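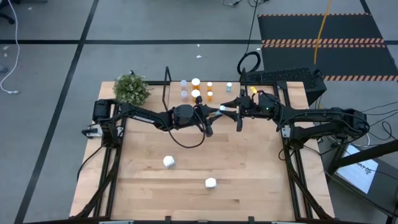

Search questions, members, tags Go

First endurance race at Fidancombe, how do we split the driving?

Ho-yin Hsu

Hi everyone! Our little team got its entry in for the September race at Fidancombe and I am over the moon. We have only ever run sprints before (15 minutes and you're back on the trailer), and this one goes four hours, starting at 7 pm and finishing under the lights. We're in the open-wheel club class with our Humow, which has to weigh in at 1125 pounds with the driver in it.

There are four of us driving. The obvious plan is 60 minutes each and done, but two of the guys have never driven at night, and our lightest driver needs a lot of ballast compared to our heaviest. Do teams really swap ballast at a driver change, or do you set the car up for the lightest person and live with it? Also, who do you put in first? I'm decent at starts but I'm also the only one who has done any laps at Fidancombe in the dark (one test evening, loved it!).

One more thing. We're sleeping at the track the night before and I know I won't sleep a wink. I never do before a race. Any tips welcome.

Tsz-kin Chung

Oh you are going to have SO much fun. Fidancombe at dusk is the best thing in club racing, the whole back straight goes orange and then you come over the hill and the lights are on.

Ballast first. Check the supplementary rules, but when I ran there the car could be weighed at any time with whoever was in it, so set up for the lightest driver and you're legal all night. Then see if you can bolt some of that weight into the seat insert. We had one insert per driver, with lead plates fixed into the floor of the light guy's one, and it came out with him. The tech inspector has to see it and sticker it beforehand, so bring it to inspection with the bolts already torqued. It saved the heavier drivers from dragging dead weight around, and believe me you feel it in the brakes by the third stint.

Now the split. Please don't do an even 60 each just because the numbers are pretty! Your stints will be set by fuel. Do a proper fuel run in practice, full tank, race pace, and write down what goes back in. If the car will only go 50 minutes on a tank, your neat plan is gone before it starts, and you'll be glad you found out in practice. We planned ours around fuel stops and let the last driver run short.

For order I would put your steadiest person in first, even if they're slower. Nothing good happens to an endurance team on lap one. Then your two night rookies go second, or first and second, so they get their driving done before it's fully dark. You've been out there in the dark, so you take the last one. Somebody will need to bring it home on tired tires with the Tse Cup guys coming through, and it ought to be the person who knows where turn 6 goes.

Practice the driver change in your driveway. Belts, radio plug, drink tube, over and over. We got nearly a minute better in a single evening with pizza involved. Great evening.
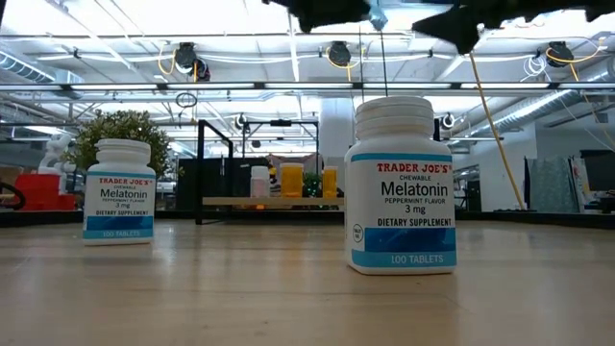
As for the night before, get the car finished early, that's the biggest thing. If you're still bleeding brakes at 11 pm you are not going to sleep, and neither is the team parked next to you. Put the schedule up on the trailer wall so it isn't going around in your head, eat something plain, earplugs in. Some people on our crew like the chewable peppermint melatonin from Trader Joe's, the 3 mg tablets. I've never taken it myself, and I'd ask a doctor or pharmacist before going near it, and I sure wouldn't try anything for the first time on a race weekend. Lying down in the dark with your eyes shut still counts for something. I slept terribly before my first one and drove fine!

Post how it goes, I want lap charts.

kerbside_benny

Bring more lights than you think for the pit. Headlamps for everybody. We fit an Inero lap timer with the backlit screen and it's super easy to read at night, but turn the brightness way down or it glares off your visor.

Winner did 200 laps last time, so that gives you something to aim at. Have fun!!

Ho-yin Hsu

These are fantastic, thank you both! Fuel run is on the list, and I've already told the guys about the driveway thing. They want to know what kind of pizza.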